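Lob der unaufgeräumten Daten 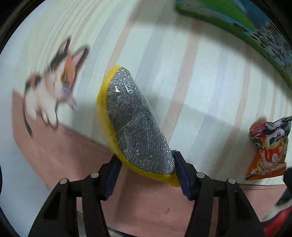
Seon-mi Seok hält davon wenig: Wer Demonstrationen in Wohnungen aufnimmt, schrieb sie mir neulich, der sammle vor allem Störungen, und am Ende wisse man nicht, was das Modell gelernt habe – das Greifen oder das Wohnzimmer.

Ich mag diesen Einwand, weil er ehrlich gemeint ist und weil ich ihn früher selbst gern vorgebracht habe. Und doch bin ich inzwischen anderer Meinung. Für Trundemon haben wir rund 3000 Demonstrationen mit handgeführten Greifern zusammengetragen, aus 17 Haushalten, mit Schwämmen, Tüten und gelegentlich einer Katze, die quer durchs Bild springt. Daneben stand ein Satz von 278 sauberen Aufnahmen vom Labortisch, auf den ich, ich gebe es gern zu, ein wenig stolz war.

In der fremden Küche kam das Labormodell dann kaum bis zur Spüle, während das andere gemächlich, aber ziemlich verlässlich zugriff. Drei Küchen sind freilich kein Beweis, da hat Seok recht, und einen ordentlichen Vergleich bei gleicher Datenmenge sind wir noch schuldig. Trotzdem würde ich jeder Gruppe, die gerade anfängt, herzlich raten, den Greifer einmal mit nach Hause zu nehmen und beim Aufnehmen nicht vorher aufzuräumen.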